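Stop throwing out the ugly ones

Prodport, 25 June 2020

Quick one because I've got a bus to catch and I've been arguing about this all week.

We gather examples for a learning system. Arms on a table, a person driving them, food that isn't food, over and over. You do the job by hand, so to speak, the system gets the recordings, and later on it tries the job itself. Since April we've kept 1,479 recordings of the sandwich task. We made 2,090. The difference went in the bin, and I think the bin is where a good chunk of the value was.

Let me back up.

The rule we work under came from Říha, the outfit we took our recording guide from. It runs to eight pages and most of it is sensible. Check the grippers close. Reset the table the same way. Don't talk on the floor while somebody's driving. Fine, fine, fine. Then on page two there's the line that's been bugging me: keep only clean runs. A clean run is one with no fumbles, no second tries, no pause longer than a breath. Drop the lettuce and pick it up again and it's gone, the whole thing, even if you end with a perfectly good sandwich.

I get why people like it. Clean runs are nice to watch. They're short. They look good in a meeting. And there is a real argument that a system trained on dithering will dither – I've seen it happen, an arm hovering over a plate like someone choosing a chocolate. So no, I don't want everything kept. Somebody sneezes and flings a tomato, bin it.

But think about what the clean ones teach. They teach the middle of the road. Every recording starts well, goes well, ends well, and the system never once sees what you do when the bread is sitting crooked and wants nudging. Then we run it, the bread is a bit crooked, and it just carries on as if all was fine. Puts the next thing down on air. We had that. We had it a lot.

Soft stuff is the worst for it. Blocks are easy, a block is where you left it. Lettuce moves when you look at it. Bacon flops over whatever's nearest. The top slice tips. Most of the skill in driving these arms is in little fixes, a push here, a hold there, and those fixes are exactly what gets a run marked as messy.
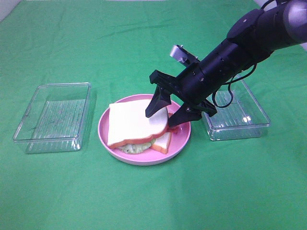
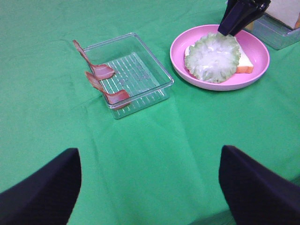
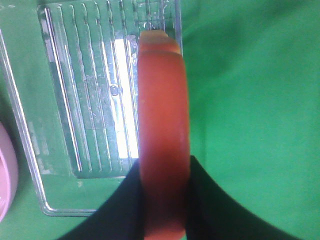
Sandwich task, clear trays on the green cloth. Top: the bread going crooked on the plate. The other two are from cameras on the arms.

Look at the top slice in the first one. Under the guide I'd be looking for a reason to bin a run with that in it. I'd want it kept. A finger on the face of the bread, the slice up on one side, and the driver has to decide something. Decisions are what we're paying for, or should be.

Same with the bacon in the second, half in the tray and half on the cloth. A tidy person would want it all in the tray, square, every time. Real trays in real kitchens won't be square. If the system has only ever seen bacon lying flat in the tray it'll go looking for it there, and good luck.

The other thing nobody on the guide-writing side seems to have thought through is what the rule does to drivers. If a fumble costs you the whole run you get careful. You get slow, then you get clever. People start choosing the easy starts. People set the lettuce down where they know they can grab it. I did it myself, I'm not proud. By the end of April our recordings were all starting to look like the same recording, and the keep rate was lovely, and it went up on the wall.

At Hondell, where I was before this, we had it the other way around and it was also bad. Keep the lot, sort it later. Later never came. Drives full of people bumping the table. So I'm not after that either.

What I'd like is dull and it's easily done. Three piles. Clean. Messy but recovered. Failed. The first two both get used, and you mark where the fix starts and stops so whoever does the training can turn it up or down. Failed ones get kept but seperate, somebody will want them one day. It costs the driver one button press. Privia, the labelling tool we use, already has a spare button, it's grey, it does nothing.

The push back I get is that marking fixes takes judgement and judgement varies. True. Two drivers will disagree on what counts as a fix and what's just a wobble. But clean takes judgement too, we just pretend it dosen't. I've watched the same run get kept in the morning and binned after lunch.

Second push back – storage. Please. Storage is cheap, drivers are not. Every binned run is somebody's sore neck and sore hands, paid for, gone.

Third one, and the only one I lose sleep over: what if it makes the system worse? Could be. I don't know. We'd have to train it both ways and see, same number of recordings, same table. That's a fortnight of work and I've asked for it twice now. If the clean pile wins I'll shut up and go back to page two.

Until then I've stopped deleting mine. They're in a folder. It's called bin, so don't tidy it up please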